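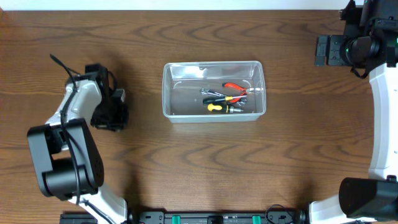 Notebook entry, November, 9:40 a.m.
Project Skoltier – teleoperated demonstrations, two-arm bench
Recorded by: Natalina Orlandini

Purpose of the session: to collect demonstrations of hand tools being taken one at a time from a clear bin and laid on the table. The operator drives both arms by remote control from the leader station.

Tools in use: pliers with red-orange handles, one wrench, two screwdrivers. The pliers are to start on top of the others. The operator removes them first, with the left arm, and only then goes for the wrench.

Session total at the morning break: 87 demonstrations kept, which brings the set to 227. Rejected takes were moved to the Pravetti folder and should not be deleted until Chuensuk has reviewed the labels.

Observations. The wrench remains the hardest item. Its shaft lies under the pliers, and a low approach pushes the bin along the table before the fingers close. Operators are asked to come down from above and to pause for around a second before lifting. Takes in which the bin moved were kept if the grasp was completed – this differs from the October rule and must be stated in the session header.

The right arm lagged behind the leader on two takes. Both were rejected. Restarting the control program cleared the fault; the cause has not been established.

The clear walls of the bin are hard to judge on the operator's monitor. A colored bin was requested from Sirneck but has not been approved, as it would break consistency with the earlier takes.

To do before the next session:
Recalibrate the left gripper opening.
Correct the header template for the bin rule.
Ask Chuensuk whether a dropped tool picked up again counts as one demonstration or is to be discarded.

N.O.

This site uses cookies to improve your experience. Accept all | Manage preferences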